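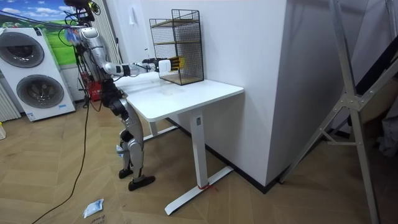 October 2020

Quick one tonight, I have to be up early. Reaching works again. Mostly.

Last week the right arm kept stopping short of the wire rack, every single time, and I blamed the shoulder. Took the shoulder apart. Put it back. Same thing. Was the desk. I had shoved it over to sweep and never told the software, so the robot was reaching for a rack that used to be somewhere else. Two evenings gone on that. Desk is now against the wall and it STAYS there, I put marks on the floor.

New finger tendons came from Fusard, 149 for the set, ouch. They're stiffer than the old ones and the gold fingers open a lot straighter now. Closing is another story. Thumb is lazy. I think the spring is too strong but I havent measured it.

Stuff I changed:

Arm speed way down, up to 5 tries in a row before it gives up and goes back to rest.
Knees stay a little bent during a reach. Locked straight it shook all the way up to the head.
Cables up top are still a mess. I know. Every time I tidy them I need one of them ten minutes later.

Goal is still the same, take one thing off the lower shelf of the rack and set it on the desk. Sounds like nothing. I have 4000 lines of log that say otherwise.

Somebody from the Nundton meetup asked why I don't do this in a proper shop. Well, it's warm in here and the coffee is close. Also I can do laundry while it calibrates.

Next up is the wrist, it drifts when the arm is out flat. Going to try the Meireles bracket if it ever ships, they're saying November now. If not I'll print somthing. More when the thumb behaves.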